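Ticket: hand-held gripper, right unit, intermittent loss of jaw closure
Site: Kotum
Product: Drarnetti hand-held gripper pair
Reported by: Rigoberto Sotelo
Assigned to: Guðlaug Hedegaard
Priority: 2
Status: Monitoring

Summary
During food handling exercises at Kotum, the right-hand gripper stopped closing fully while the operator held the trigger down. The left-hand unit was not affected. No injury occurred. One serving was spilled and the floor was cleaned before work resumed.

Log entry, R. Sotelo
The fault appeared after 12 cycles and again after 20. On both occasions the trigger moved through its full travel but the tip stayed partly open. Releasing the trigger and pressing it again restored normal behaviour. The unit had been cleaned in the usual manner at the start of the shift.

Log entry, G. Hedegaard
The site was asked to withdraw the right-hand unit and return it to the Fogh workshop. Dried food residue was found in the slide behind the tip mount. The return spring was within tolerance. The slide was cleaned and the unit was run through 2000 open and close movements on the bench without a repeat of the fault.

Log entry, K. Salminen
The present cleaning instructions cover the tip only. Residue may therefore collect in the slide when the tool is used with soft foods. The instructions will be revised to include removal of the tip and inspection of the slide after each session.

Safety note
Operators must not hold a bowl clear of the table by grip force alone until this ticket is closed. A unit that fails to close must be set down and reported to the shift lead. It must not be returned to use by pressing the trigger repeatedly.

Outstanding
Revised cleaning instructions to be issued to Kotum and Prenby in August. Grethe Zoëga to confirm receipt at both sites.

Attachment: green food exercise, both grippers in use
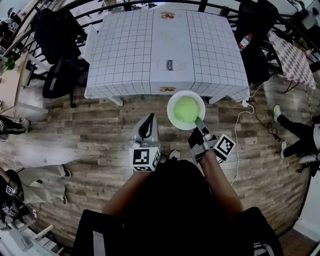

2 min read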